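Warenkunde Gemüse – Handout zur Einheit 7
Kurs Küchenpraxis, Standort Plendow
Leitung: Yasuo Ueda

Kohl- und Blattgemüse vorbereiten

In der letzten Einheit ging es um Lagerung und Schwund. Jetzt folgt das Sortieren vor dem Waschen. Bitte das Blatt Sinwood (Lieferschein Gemüse) mitbringen, die Mengen werden daraus übernommen.

Chinakohl
Länglicher, fester Kopf, helle Blattrippen, krause Blätter. Äußere Blätter nur entfernen, wenn sie welk oder beschädigt sind. Den Strunk erst nach dem Waschen der ganzen Köpfe abschneiden, sonst fallen die Blätter auseinander. Ein Kopf von 1000 g ergibt im Kurs vier Portionen als Beilage.

Pak Choi
Dunkelgrüne Blätter, glatte weiße Stiele. In den Stielansätzen sitzt oft Erde, deshalb unten aufschneiden und unter fließendem Wasser spülen. Stiele und Blätter getrennt garen – die Stiele kommen zuerst in die Pfanne.

Korb packen
Gemischte Ware kommt in einen Korb pro Arbeitsplatz. Schwere Köpfe nicht auf zarte Blätter legen. Stiele dürfen über den Rand stehen, Blätter sollen nicht geknickt werden. Was nicht mehr hineinpasst, bleibt daneben auf der Arbeitsfläche und wird zuerst verarbeitet.

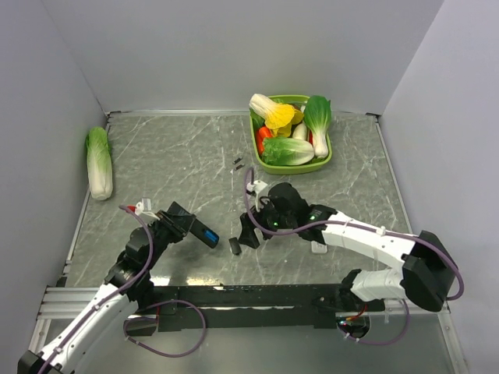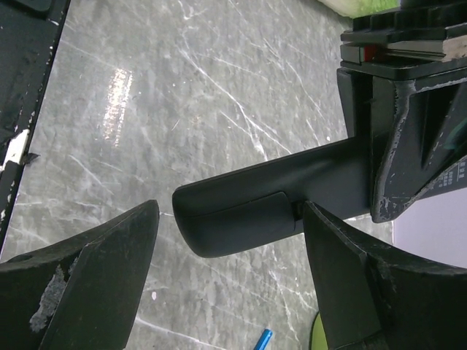 Erstes Bild: gemischtes Gemüse im grünen Korb, ein Chinakohl liegt links daneben.

Reihenfolge am Arbeitsplatz
1. Ware gegen den Lieferschein prüfen.
2. Welke Teile aussortieren, Abschnitte für Fond getrennt sammeln.
3. Waschen, abtropfen lassen, wiegen.
4. Gewicht vor und nach dem Putzen eintragen.

Putzverlust
Verlust in Prozent = (Rohgewicht – Putzgewicht) : Rohgewicht x 100.
Im Juli hatte die Gruppe Noguchi bei Pak Choi 320 g Rohgewicht und 231 g Putzgewicht, also knapp 28 Prozent Verlust. Das ist zu viel. Meist wurden die Stiele zu hoch abgeschnitten.

Aufgabe bis zur nächsten Einheit
Den Putzverlust für Chinakohl und Pak Choi aus den eigenen Werten berechnen und auf dem Bogen Joleo eintragen. Wer gefehlt hat, rechnet mit den Zahlen der Nachbargruppe. Abgabe auf Papier, mit Namen und Platznummer.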